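Clavia Robotics Club: is the tabletop project worth another term?

I was asked to write something cheerful about the club for this issue. I'll try, but I went along with doubts and came home with most of them.

For anyone who skipped the last newsletter, the students at Clavia dropped out of the spring driving contest and put the time into what they call the tabletop project. The idea is to teach a machine to pick up ordinary household things by collecting a large pile of recordings of people doing it first, with grippers held in the hand. The contest robots had wheels, a horn and a crowd. The tabletop project has a tablecloth.

The plan was written up under the name Pustenico, and the members have a target of 529 usable recordings before the end of May. As of this February 2022 issue they have 257. That sounds like steady progress until you read the log and see how loosely the word "usable" was applied in the early weeks. A recording in which the object gets dropped twice and then picked up by its corner was marked as good. So was one in which the operator was plainly talking to somebody else the whole time. I would not count either, and I told them so.

My other complaint is the choice of objects. The members favor things with tidy sides, such as small boxes and packs of tissues, and a gripper with two fingers is always going to look clever on those. Squeeze left, squeeze right, lift. Soft, lumpy things are a much harder test, and according to the log they come up far less often. Put a sock or a twisted towel on the table and see how the success rate holds up.

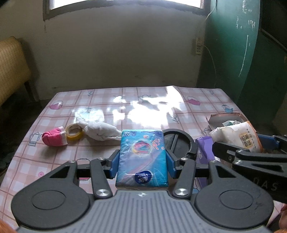

CLUBS AND PROJECTS

The blue tissue pack, held upright between the two blue fingers, is exactly the sort of easy object I mean. To be fair, there is a crumpled white towel next to it, along with a roll of yellow tape, and the pack of wet wipes farther back has a soft wrapper that ought to cause some trouble. If each of those gets its fair share of turns, I will have less to grumble about.

The second gripper is where I start to lose the thread. The members want to move on to tasks that need two of them, like holding a packet with one and pulling at it with the other. Fine, but the one-gripper recordings aren't finished. In my experience a student project that adds a harder stage before the first one is done ends up with two halves of something. The members say the two-gripper work keeps people coming back. Maybe so. Attendance has held up at some 20 students, and I can't argue with that.

I also asked what happens to all of this material afterward. The answer was that it will be used to train a model, which will then be tried on the Jurić arm in the workshop. When I asked who had trained a model before, I got a long silence and then a link to a tutorial. I don't hold it against them. They are students, and learning how is supposed to be the point. But the poster in the hallway promises "a robot that can tidy your table," and I would take that poster down until something has been tidied.

The patterned cloth bothered me less than I expected. A plain gray surface would be easier for the software, and I assumed the club would want one. They prefer to keep the pattern, on the theory that real kitchens are busy places. I think they're right, and I'm noting it here so that I'm not accused of disliking everything.

What I would like to see before the club asks for more money:

A written rule for what counts as a usable recording, applied to the old ones too.
At least half the turns on soft or awkward objects.
One-gripper work finished before the two-gripper tasks take over the schedule.
A small trial on the Jurić arm now, even a poor one, with whatever they have.

The last item matters most to me. The club has been collecting for 3 months and has not yet checked whether any of it is good for anything. A bad result at this stage would be cheap. The same result in May would cost them the year.

The club will show its work at the Clandov open evening, and parents and neighbors are welcome to try a gripper for themselves. It's harder than it looks - I needed four attempts to pick up a sock. New members can sign up at the workshop door, and no experience is needed.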